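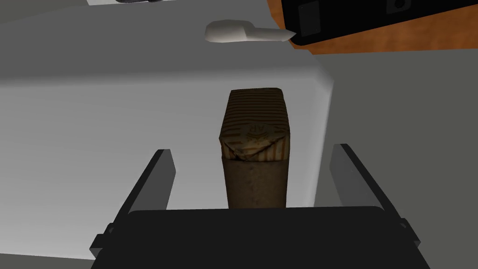

Moving a small parcel business from one courier to another without losing orders

Zuzanna Kołodziej
Posted on a Wednesday in Home Business and Selling

I sell loose tea and a few tins from my spare room and send out roughly 30 parcels a week. I've been with Moltora for a couple of years and they collect from the house. From December their collection charge goes up and they are bringing in a minimum of 200 parcels a month for the rate I'm on. I won't reach that, apart from the run up to Christmas.

I've been looking at Jimano. The price per parcel is slightly higher but there is no minimum, and there's a drop-off point at the newsagent on Mostyn Road which I walk past anyway. What I can't work out is how to change over. I have orders already paid for with Moltora labels printed, a few returns on their way back to me, and my shop page is set up to send the Moltora tracking number to the customer automatically.

Do I stop one on a set day and start the other, or run both for a while? Also, Jimano want the length, width and height of every parcel. Moltora only ever asked for the weight. Do they check? My boxes are all more or less the same but the tall ones for the tins bulge a bit at the sides once they're full.

I'm in a town, not rural, if that matters. Most things go to addresses in England and Wales, and now and then one to Northern Ireland.

Trygve Åberg
Marked as helpful by the poster

Run both for two weeks. I did this with picture frames last year and I would do it the same way again.

Start with the labels. Anything already printed for Moltora should go with Moltora. You can ask for a refund on unused labels, but with mine it took over a month and they kept a fee on each one, so it was hardly worth the emails. Pick a day, use up the old labels before it, and book every new order after it with Jimano.

Leave the Moltora account open after your last parcel has gone. If you close it you may lose the tracking history, and you will want that if a customer says something never turned up. Before you close it, download the full list of shipments as a spreadsheet. Mine came to 2,383 lines and it has been useful twice, once for a missing parcel and once for my tax return. Check that any outstanding claims are settled as well.

Returns will look after themselves as long as the return labels you have given out are still valid. Look at the terms for how long that is. If you put a printed return slip in with the tea, get the old ones out of your packing drawer now. I sent out a good handful of wrong ones before I noticed.

For the shop page, change the default carrier on the day you switch, then place a small order yourself and see what email comes through. Mine carried on saying the old courier's name in the message even though the link was right. The wording was in a separate template under notifications.

On sizes, yes, they do check. Parcels go through a measuring machine at the depot and if yours comes out bigger than you declared, you get a surcharge a week or so later. Measure the box when it is packed and taped, at the widest point, and round up to the next whole centimetre. If the tall boxes bulge, measure the bulge. Write the sizes for each box type on a card and stick it above the scales.

Northern Ireland is worth checking separately. The price was different for me and so was the paperwork.

Kittipong Rungrueang

Just switch. I changed over a weekend and nothing went wrong. People worry about this too much.

Only thing I would say is ask the newsagent what time the van comes. Ours goes at 3.30 and anything you drop in after that sits there until the next day, but the tracking says "accepted" so customers think it is moving.

Hanna Olszewski

I agree with Trygve about the sizes. I was charged extra on a whole batch because I had typed in the inside measurements printed on the bottom of the box. The outside is what counts.

If the tins are making the sides bulge, the box is too narrow. I moved to the next size up from Hamham and put a folded strip of corrugated card down one side to stop things shifting. It stayed in the same price band. Check where the bands change before you order a stack of anything, as a centimetre can make a difference at the top end.

Take a receipt for every drop-off, too. The shop will scan them in quickly if it's quiet, but when there's a queue they sometimes ask you to leave the bag. I don't leave it. Without the scan you have no proof they had it, and the claim form asks for the receipt number.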